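Workshop notebook, bench 2
19th August
Entry: G. Gautam
Job: Dell workstation, unit 7 of the Gendov batch. Strip, log and rebuild.

Starting point

Unit came over from Ado's shelf with the side panel already off and the screws bagged. Asset sticker on the bag reads 2254, matches the sheet. Complaint on the sheet is "intermittent no POST, worse after the move." No further detail. Same complaint as two others from this batch, both of which were traced to memory seating.

Case is on its side, board facing up. Power lead out, held the power button ten seconds, strap on and clipped to bare chassis metal.

Board, first look

Green Dell board. Load plate open and processor socket empty. Memory is in two banks of four, one on each side of the socket, so the slot map has to be drawn before anything goes in. I have been calling them upper and lower with the case lying as it is now. Gaurav's notes from November call them left and right, which is the same thing with the tower standing up. Use upper/lower from here on.

Checked the contact field with the loupe at a low angle, lamp from both sides. No bent contacts found. No paste in the socket. Coin cell measured under load, within limits, left in place. Blue expansion slot blown out with the hand bulb only.

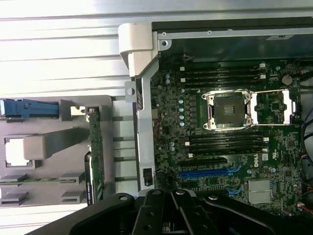
Parts tray

Using the beige printed tray, second revision. Changes from the first one:
- CPU recess is shallower. Easier to lift the part by its edges.
- RAM stick lies flat between two end holders. The first version gripped too tight and I did not like the force needed.
- Drive stands upright in its slot with the blue rails left on. Do not take the rails off, they go back into the bay with the drive.
- Tall slotted holder at the back is unchanged.

The tray goes on the left half of the slatted table and the case on the right. With the case any closer the tray gets knocked when the chassis is turned. The slats are fine for the case but small screws go straight into the grooves. Lost one for 19 minutes. Magnetic dish from now on.

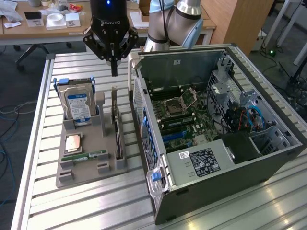

Parts tray and open tower on the slatted table, tray to the left.

Memory

Modules tested one at a time in the Wident tester, full pass each. No errors. Edge contacts wiped with isopropyl and a lint-free swab, left to dry, tested again. Same result. So the modules are good on their own and the fault, if it is memory, is in the seating or the slot.

Slot clips: worked each one open and closed by hand. One in the lower bank is slower to return than the rest. Marked on the slot map with a pencil cross. Not replaced.

Drive

Short and extended self-tests, both clean. Temperature after the extended test 52 C on the open bench with no fan, which is higher than I would want in the case. Recheck with the front fan running. Data is not ours, nothing mounted.

Order for the rebuild

1. CPU in, corner mark aligned, load plate down, lever last.
2. Paste, cooler, fan lead.
3. One module only, slot 1. Boot to setup.
4. Add modules in the order on the board label, one boot per module.
5. Expansion card.
6. Drive on its rails, data lead, power lead.
7. Twenty cold starts before the panel goes on.

Open points

- Paste: the Solanki tube is nearly finished. New one requested.
- Ask Ado whether the other units in the batch have the same slow clip. If yes, the seating theory gets stronger.
- Print a lid for the CPU recess. The part should not sit uncovered over lunch.
- Slot map for unit 7 is taped inside the back cover of this book.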